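Shelf-picking cell, pre-shift checklist
Site: Cluvbridge. Checked by Sewwandi Nanayakkara, 24 Mar 2021

1. E-stop in reach of the operator. PASS. Someone had hung a coat on it. Coat moved.
2. Floor tape intact. PASS, if you are generous about corners.
3. Finger screws tight. PASS. Torque sheet signed by Levente, legibly for once.
4. Speed limit with people inside the tape: 80 mm/s. FAIL. Found at 741. Reset and locked.

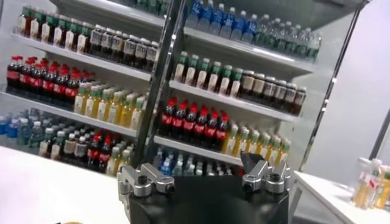
5. Clearance from fixed parts. COMMENT. The rule says every fixed part near the arm goes on the keep-out map before a pick is run. Our map has the shelves and both tables. It does not have the dark upright between the left and right bays, so the planner thinks it can go from the cola to the water in a straight line. Add the post and the side rail. No picks from either bay until Upendo has signed the new map.
6. Spill kit stocked. FAIL. Contains one glove and a sandwich box.

Recheck items 4, 5 and 6 before the next shift. Item 2 can wait till June.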